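Furniture > Tables > Care and Finishing
Sealing a pale dining table without turning it yellow
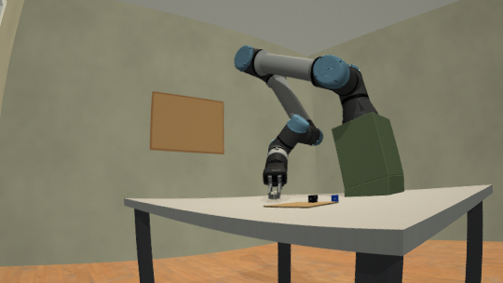

Large table with a pale top

Posted in September by Jianguo Yao

I bought an unfinished maple table for our dining room. The top is 96 inches long and the wood is very pale, and I want to keep it that way. Two kids eat at it every day and one of them does homework at it with markers, so it needs some real protection.

A few years ago I put an oil-based polyurethane on a birch desk and it went the color of honey by the second winter. I don't want that again. The store in Undwood had a water-based poly from Custus and a hardwax oil from Bavia. The man at the counter liked the oil but couldn't tell me whether it would darken the wood. Price matters a little. The oil was $35 more for enough to do the whole top.

Which of these stays closest to bare maple, and which one is easier to fix when it gets scratched? I have a random orbital sander and decent brushes, no spray equipment.

Answer 1

Water-based poly. It dries clear and mostly stays clear. Put on three or four coats, sand lightly between them with 320 grit and you're done. Oil looks nice but I wouldn't want to keep it up with kids.

Answer 2

Either will work, but they behave differently, so it depends what bothers you more.

Water-based poly changes the color least. Maple will look a little cold under it, almost gray in some light. It makes a film on top of the wood, and marker usually wipes off a film if you get to it the same day. The bad part is repair. If you get a deep scratch you can't really touch up one spot without seeing the edge of the patch, and on a top that long you'd be recoating the whole thing.

A clear hardwax oil makes maple look slightly wet, so it goes a shade darker than bare. Several brands sell a version with a bit of white pigment to cancel that out – ask if Bavia has one. It's much easier to repair. Sand the bad spot by hand, wipe on more oil, buff it, leave it overnight. But marker will stain it and so will a wet glass left until morning.

Whichever you choose:

Sand to 150 for the poly or 120 for the oil, unless the can says something else. If you go much finer the oil doesn't soak in well.

With water-based finish, wipe the top with a damp cloth first, let it dry, and knock down the raised grain with 220. Skip this and the first coat will feel like a cat's tongue.

Do the underside too. I did 2 coats on top of mine and none below, and it cupped enough to rock a plate.

Test on the underside before you decide. Do a patch of each, next to each other, and look at them in daylight and again under your dining room light. Small cans are cheap compared with stripping a table.

For what you describe I'd use the poly in satin. Lay the oily rags out flat outdoors if you go the other way, they can catch fire in a pile.

Answer 3

My sister has the Kwok floor finish on her table and it still looks fine. Not sure if they sell it in small cans. Put a cloth down for the markers.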